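How Do You Teach a Robot to Pick Up a Flower?

By Tianyou Hou
November 7, 2018
Reading level: ages 8 to 12

Think of something you did this morning without thinking. Maybe you picked up a spoon. You didn't measure the spoon first. You didn't work out how hard to squeeze it. You were probably half asleep and complaining about the cereal.

A robot would find your breakfast very difficult.

Robots are good at some things that people are bad at. A robot arm can put the same screw in the same hole 1000 times and never ask for a snack. But move the hole over by the width of your thumb, and many robots will go right on screwing at the place where the hole used to be. They will do it with great confidence, too.

So how do you teach a robot to handle things that are bendy, floppy, or not quite where they were yesterday?

The old way: write it all down

For a long time, people taught robots by writing instructions. Move forward. Open the fingers. Move down. Close the fingers. Move up.

You can try this at home with a grown-up, a slice of bread, and a jar of jam. Write down every step for making a jam sandwich. Then have the grown-up follow your steps exactly, and tell them to be as annoying as possible about it. If you wrote "put jam on bread," they are allowed to set the whole jar on top of the slice. Most grown-ups enjoy this far too much.

Written instructions work well when nothing changes. In a kitchen, or a bedroom floor like yours, everything changes all the time.

The other way: show it

You didn't learn to tie your shoes from a list. Somebody sat beside you and did it slowly, and then did it again, and then again with a bit of sighing. Robots can learn like that as well. The grown-up name for it is "learning from demonstration." A demonstration just means showing how something is done.

There are a few ways to show a robot a task.

The first way is to take the robot by the arm. Some robot arms can be made to go limp enough for a person to push them around. You steer the hand to the cup, close it, and carry it over to the shelf. The robot remembers how its own joints moved. It's a little like a tennis coach holding your elbow, and about as dignified.

The second way is remote control, which engineers call "teleoperation." Tele means "far away," as in telephone. The person might use a joystick, or hold a controller in each hand. The robot copies. If the person scratches their nose in the middle of the job, the robot may try to scratch a nose it doesn't have.

The third way leaves the arm out of it completely. A person carries a gripper, the pinching part that a robot would use for a hand. The gripper has a camera on it. The person does the job with the gripper, and the camera records what the gripper "sees" as it goes along. Later, a robot with the same sort of gripper can learn from the recording.

This last way has a big advantage. A robot arm is heavy and expensive and has to be plugged in. A person comes with legs already attached.

Let's go inside a workshop

Our workshop is on the Lendberg side of Falham, and the project is called Jindiseck. (We let everyone vote on the name. We won't be doing that again.) It has a high white ceiling, a walkway upstairs with black railings, and people wandering around below with equipment on their backs.

When you look through a gripper's camera, you get a strange view of the world. The gripper takes up most of it. Everything else has to squeeze in around the sides, and straight lines go bendy.

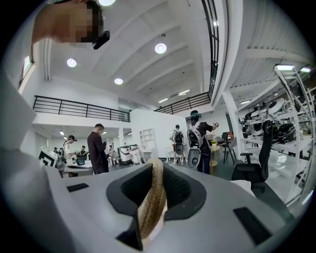 What the gripper sees when it looks up: its own gray body, a tan ribbed shape standing in the opening, and the rest of the workshop.

You might think it would be better to have a nice clear picture with the gripper out of the way. For a vacation photo, yes. But a robot needs to know where its own fingers are compared with the thing it wants. Try threading a needle while looking only at the needle and never at the thread. Tell us how it went.

The bendy view helps too. A camera lens that sees very wide will curve the edges of things, and it also picks up the walls, the lights, and the furniture. Those can act as landmarks. If a lamp slides to the left in the video, a computer can use that clue, along with lots of others, to work out that the gripper turned to the right.

What's a good thing to practice on?

Hard blocks are easy. A block keeps its shape while you think about it. Rope doesn't. Pick up a coil of rope by one side and the other side does whatever it likes. Cloth is worse. A flower head is light, with petals sticking out all around it, and a box lid only opens if you go at it from the correct side.

So the things on a practice table can look like somebody cleared out a closet. At one of our tables there's a checkered cloth, and on the cloth you'll find a flat gray box with a gold-colored latch, an artificial sunflower, a coil of braided rope, and a little potted plant.

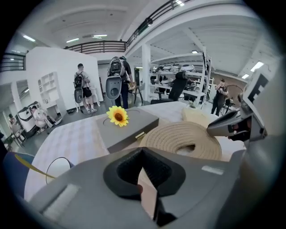
Suppose the job is "pick the sunflower up off the box and put it down on the cloth." Easy for you. For the robot, that one sentence hides a heap of questions. Which yellow thing is the flower? Is the brown part in the middle something to grab, or a hole? How close is close enough? When should the fingers shut? How do I let go without dragging the flower along with me?

A person with a gripper answers all of those just by doing it. They don't have to explain, which is lucky, as most people couldn't. Ask someone how they know when to close their hand and they'll look at you as if you'd asked how they know when to blink.

Why once isn't enough

Let's say we show the robot the sunflower job one time, perfectly. What has it learned?

It has learned to move a sunflower that is in exactly that spot. Push the flower over a little and the robot may grab a handful of air, lift the air carefully, and set the air down on the cloth. Job done, as far as the robot can tell.

That's why the job has to be shown again and again, with changes. Move the flower. Turn the box. Swap the plant for something else. Do it with the lights on and with some of them off. Let a different person have a turn, since no two people reach for things in the same way.

In October we gave a robot a test like this, with 90 tries at picking up a flower. It managed 85 of them. Five flowers got away. Four of those were knocked on the floor, and the last was squeezed so firmly that it went home in an envelope.

Do mistakes count?

Yes, and this surprises people. If every demonstration is perfect, the robot never sees what to do when things go wrong. So sometimes the person is asked to miss on purpose, and then fix it. They come in too far to the left, stop, back up, and try again. The robot can learn the fixing part too.

Missing on purpose is harder than it sounds. People get embarrassed. Our colleague Xiong is superb at it and would like it known that this is a skill.

Try it yourself: be the gripper

You will need a pair of kitchen tongs, a sock, a piece of string, a plastic cup, and a friend.

1. Put the sock, the string, and the cup on a table.
2. Hold the tongs in one hand and put your other hand behind your back.
3. Move each thing from one end of the table to the other.
4. Now shut one eye and do it again.
5. Have your friend move everything while you look away. Turn around and go again, right away, with no time to plan.

Which one was hardest? Did you ever have to let go and start over? When you picked up the string, did you go for the middle or the end, and can you say why?

Now swap, and watch your friend do it. If they do it differently from you, don't tell them they're doing it wrong. A robot would want to see both.

Words to know

Demonstration: showing how something is done.
Gripper: the part of a robot that grabs things.
Teleoperation: controlling a machine from a distance.
Landmark: something that stays put and helps you work out where you are.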